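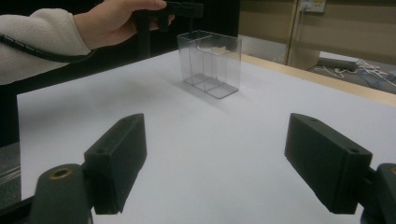

Photo: Rigoberto Correa

4. Setting the finger gap in Urar

Okay, so the tracking is running and you've got two grippers talking to the same session. Before you record anything you'll want to keep, teach Urar what "open" and "closed" mean for each hand. I skipped this on my first go and ended up retraining the whole policy (ouch!), so please do it in order.

1. Open the Irkunard panel and pick the left gripper. It always loads first, even if you plugged the right one in first.

2. Open the fingers all the way, leave them there, and click Set Open. The raw number should settle. Mine sits at 246, yours will be different.

3. Close the fingers gently until they touch and click Set Closed. Don't squeeze! The fingers flex a bit and you'll save a gap that's smaller than zero.

4. Do the same for the right gripper, then save the profile.

5. Open and close each hand five times while you watch the plot. Both lines should go flat at the top and bottom. If one keeps wobbling, go back to step 2 for that hand.

Note: Clear plastic boxes are tricky for the object detector. I drop the confidence slider a little and let it run for up to 15 seconds before I decide it can't find the edges.

Caution: Saving a profile overwrites the old one with no warning. Export a copy first (File, then Export Profile) if you care about it.

Next up is matching the clocks on the two hands, in section 5.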